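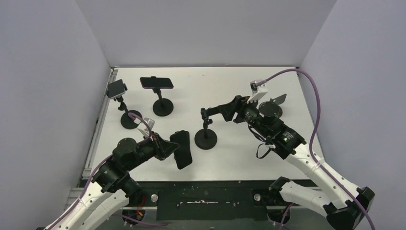

How to Film Yourself Cooking With a Phone and No Crew

Posted 8/3/20 on the Plirnau kitchen pages

So you want to record your grandmother's dumplings before the recipe dies with the family's only legible index card. Good. You need a phone, a stand, a window and the patience to make the same dumpling more than once.

What you need

A phone with some free space on it
A phone stand with a heavy base
A second phone, if someone in the house will lend you one
A dish towel you don't care about
Food

Step 1. Clear the phone

Video is greedy. Before I start I delete the 300 pictures of my thumb and the inside of my coat pocket, then switch on airplane mode. The first thing I ever filmed was a loaf of bread, and the best part of it is a call from my dentist.

Step 2. Pick your light and stick to it

Use the window. Turn off the ceiling light, which will make your butter look like it has a liver complaint. Morning works in my kitchen in Junthorpe. In March I get a decent spell before lunch and then gloom, so I do all the chopping ahead of time and film only the parts where something happens.

Step 3. Set the stand

Put the stand across the counter from you, on the side away from your stirring hand. Tilt the phone down until you see the cutting board and your hands up to the wrist. Your face is optional. Mine has never tested well.

Tighten the holder, then tap the counter with your fist. If the phone nods at you, tighten it again. A folded towel under the base takes care of most of the knife thumps.

Step 4. Decide on sideways or upright

Sideways if it will be watched on a TV or a computer. Upright if your relatives watch everything on the bus. Pick one before you start, and do not change your mind at the onion stage, as I did with the Ponce stew, which now exists half one way and half the other.
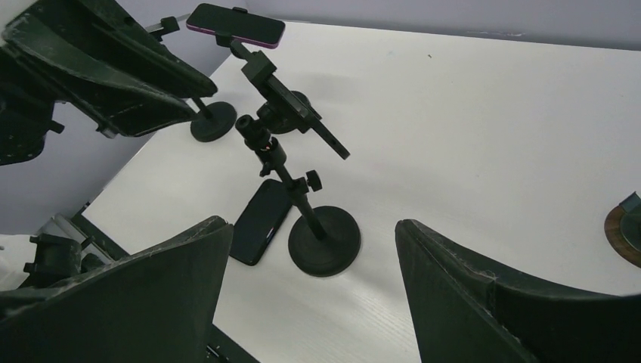 White surface, pale wall

Step 5. Plan your shots on paper

Write down every step of the recipe and put a star next to the ones a beginner would get wrong. Those get a close shot. The rest can be quick. My dumpling list had 14 steps and I could have dropped half of them, including a long, moving sequence about finding the lid.

Step 6. Film in short pieces

Keep each clip under 42 seconds. I have no science for this, it's just where I stop wanting to watch myself knead. Leave 2 seconds of nothing at the start and end of every clip so you have somewhere to cut.

Talk while you work, or talk later over the finished video. Trying both gives you two people with the same voice disagreeing over the salt.

Step 7. Cut it together

I use Skinidel because it was already on my computer. Any editor that can trim and join will do. Skip the star wipe. You will be tempted by the star wipe.

Watch the whole thing once with the sound off. If you could cook the dish from that, you're done, and you can go and eat the evidence.

If it comes out blurry

Wipe the lens. It's flour.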